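How a Shoe-Sorting Robot Is Set Up and Looked After

Last updated: 8/12/18

A robot arm that puts shoes on a rack needs a person to get it ready. The arm cannot plug itself in, clean its own fingers or notice that its cable is twisted. This page explains how one work cell is set up and looked after. A work cell is the area a robot works in, with everything it needs inside that area. The people at Dalano call this one the Wekdale cell.

The parts to know are the arm, the gripper, the cameras, the cable, the rack and the floor.

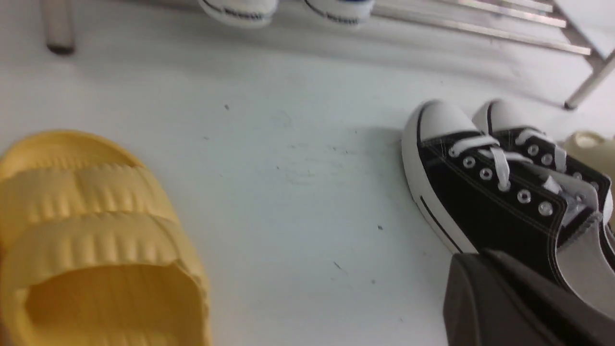
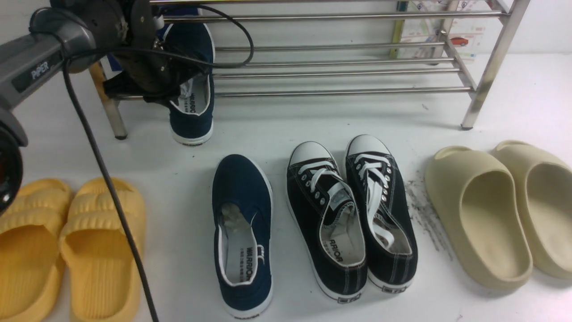
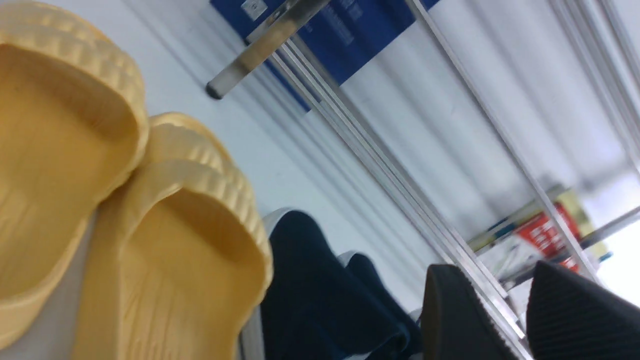
Slides and canvas shoes, near a metal rack.

One reader, Temden, wrote in to ask why the robot needs a camera near its fingers when a person can pick up a shoe with both eyes shut. A person with both eyes shut still has skin. Skin tells you that you have touched the shoe, how hard you are pressing and whether the shoe is slipping. Many grippers have no sense of touch at all, so the robot has to use pictures instead. A camera on the wrist moves with the gripper and gets a close view of whatever the gripper is near. A camera higher up sees more of the floor at once, but small things look smaller to it. The two views are used together.

Setting up the floor

The floor is swept first. Dust does not stop the arm, but grit can get between a finger and a shoe, and a gritty finger holds badly. Next the rack is put in place. Its feet go on marks in the setup plan, and the plan gives distances in millimeters. The front of the rack is 535 mm from the center of the arm's base. If the rack is moved even a little, the arm will reach for the place where the rack used to be.

The shoes go down last. They do not have to be perfectly straight. They do have to be inside the reach of the arm, and reach is a fixed number. An arm cannot lean forward or take a step.

Finding home

Each joint of the arm has a motor and a sensor called an encoder. The encoder measures how far the joint has turned. When the power comes on, the operator sends the arm to its home position, a folded pose that is the same every time. The operator looks at the numbers on the screen and compares them with the numbers written in the log. If one joint does not match, the work stops and that joint is checked before anything else happens.

Matching the camera to the arm

A camera says where a shoe is in a picture. The arm needs to know where the shoe is in the room. Turning one into the other is called calibration.

To calibrate, the operator lays a flat board with a pattern of black and white squares on the floor. The arm moves to many different poses and the wrist camera takes a picture of the board at each one. The computer compares the pictures with the joint numbers and works out exactly how the camera is mounted. The Wekdale cell uses 136 pictures. Fewer would be quicker, but the answer would be less exact.

Calibration is done again whenever a camera is bumped, loosened or replaced.

Looking after the fingers

The gripper opens and closes along one line, a bit like a pair of tongs. The inside of each finger has to hold on without sliding. The pads are wiped with a damp cloth at the start of the day and left to dry. They are changed after 900 grips, or sooner if they look shiny or torn.

How hard the gripper squeezes is a setting. A foam slide squashes easily. A canvas shoe bends, and the rubber sole is much stiffer than the cloth above it. The operator starts with a low setting, lifts the shoe a short way and waits. If the shoe slips, the setting goes up one step and the test is done again.

Looking after the cable

The cable carries power and signals. It has to be long enough for the arm to stretch all the way out, and the slack must not catch on the rack. Before work begins, the operator moves the arm slowly through its biggest movements and watches the cable the whole time - never the shoe, only the cable. A cable that pulls tight is given more slack. A cable with a split cover is replaced and is not taped.

Screws

Motors shake the arm slightly every time they start and stop, and over time this loosens screws. The screws on the gripper and the camera mounts are checked after every 300 moves of the rack program. The tool for this is a torque driver made by Wunderlich. It clicks when the screw is tight enough. Turning past the click can damage the thread.

The safety rules

The power to the motors is switched off before anyone touches the fingers, the cable or the screws. The red stop button is kept within reach of the operator and is tested each morning. Children visiting Dalano stand behind the yellow line with an adult.

Words to remember

Encoder: a sensor that measures how far a joint has turned.
Calibration: matching what a camera sees to where the arm can go.
Pad: the part of a finger that touches the shoe.
Torque: turning force.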